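4.2 Comparing two grippers on the Ovovard arm

1. Park the arm and switch off power before changing grippers.
2. Fit the Stonix gripper and tighten all 3 screws.
3. Load the same pick routine for both grippers - do not edit it between runs. 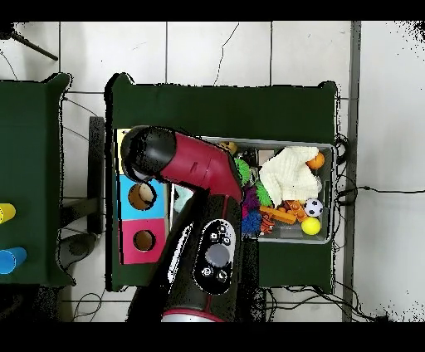 Figure 9. Gripper over the board, toy bin alongside.

4. Run the routine, then repeat with the Flurkico gripper.

Note: Soft and spiky items need a slower close. Start at 132 on the speed dial.

Caution: Keep hands out of the bin while the arm is powered.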